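Last updated: 2024-11-01

Drustura Pauses Home Bedding Sessions After Gripper Fault

JILENGATE — Drustura has paused part of its hand-held gripper program after a fault in which the jaws stayed closed when the operator let go of the control. Two units were affected. No one was hurt.

The fault showed up during bed-making work at the company's Jilengate site. People there hold one gripper in each hand and handle sheets and clothing, and the recordings are used to train the Otura home robot. In both cases the jaws held on to the fabric until the unit was switched off. 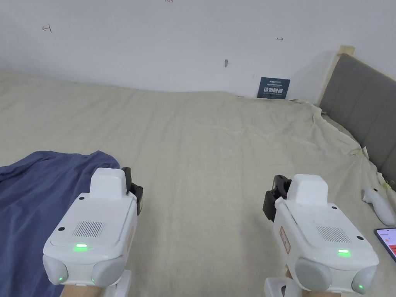

By the Drustura press office

Drustura checked all 893 grippers in use and found the same worn spring in 11 of them. Those units have been pulled. The spring was first fitted in March and is rated for fewer closings than heavy fabric work calls for.

A green light on the housing means only that a unit has power. It does not show that the jaws are free to open. Operators have been told to test the release on both sides before starting — and to stop at the first sign of sticking.

A new spring, made by Negi, will be fitted to every gripper. Each design sample must pass 2000 closings on folded cloth before bedding work starts again. Other sessions continue with checked units.

Sites with a gripper that sticks should switch it off, tag it and send it back to Jilengate.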